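Ladarard Workshop Services
The following posts set out the revised arrangements for worktops, floor markings and mats in the shared workshop. Members are asked to read the whole thread before their next booking.

Ladarard Workshop Services
1. Wooden worktops are to be left clear at the end of each booking. This includes offcuts, pencils, cups, tape measures and paperwork. Items found on a worktop after hours will be moved to the shelf by the Semeniuk store and kept there until the end of June.

Ladarard Workshop Services
2. The butcher-block tops are finished with oil. They should be wiped with a barely damp cloth and dried straight away. Bleach, scouring pads and spirit cleaners are not permitted on any wooden surface. Ring marks should be reported — please do not attempt to sand them out.

Ladarard Workshop Services
3. Clamps. A clamp holding a rail or fixture to a worktop forms part of that fixture and must stay where it is. Loose clamps for general use are kept in the Kedus cabinet, bottom drawer. 41 were signed out last year and not all of them have come home.

Ladarard Workshop Services
4. Knots and changes of colour in the wood are natural and need not be reported. Splits, raised joints and burns should be. The form is at the front desk and asks for the bench number and your booking number, nothing more.

Ladarard Workshop Services
5. Floor tape. Black tape on the concrete marks the agreed lines for furniture and walkways. Tape may not be lifted, extended or doubled by members. Requests for a new line go to Gonzalo Cordero, who will arrange a visit within two working days.

Ladarard Workshop Services
6. Mats. Rubber mats edged in yellow and black are to lie flat with the striped border fully showing. Stools, bins and bags are not to be stood on the border. A mat with a curled corner should be turned face down overnight and reported in the morning.

Ladarard Workshop Services
7. Sweeping. The concrete is dry swept daily, and mopped by the Bider contractors once a month. Members sweep their own area before leaving, including beneath the worktop. Brooms hang by the side door; kindly return them there, bristles up.

Ladarard Workshop Services
8. Several members have asked whether the wood could be covered with hardboard. The request was considered and declined. Hardboard traps moisture against the oil finish, and the last two tops treated in this way had to be replaced at a cost of £479 each.

Ladarard Workshop Services
9. Re-oiling will take place bench by bench. A top that has been oiled may not be used until the card has been removed by staff. Bookings affected will be moved to another bench at no charge — Emilian Husar will write to those concerned.

Ladarard Workshop Services
10. These arrangements apply from 21 Jan 2002 and replace notice 49. Questions may be left at the front desk or sent in reply to this post.

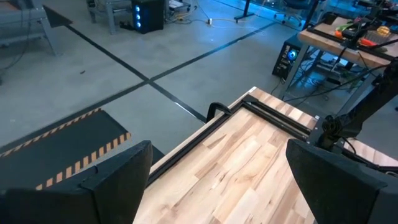
Clear worktop, with taped floor lines and edged mat.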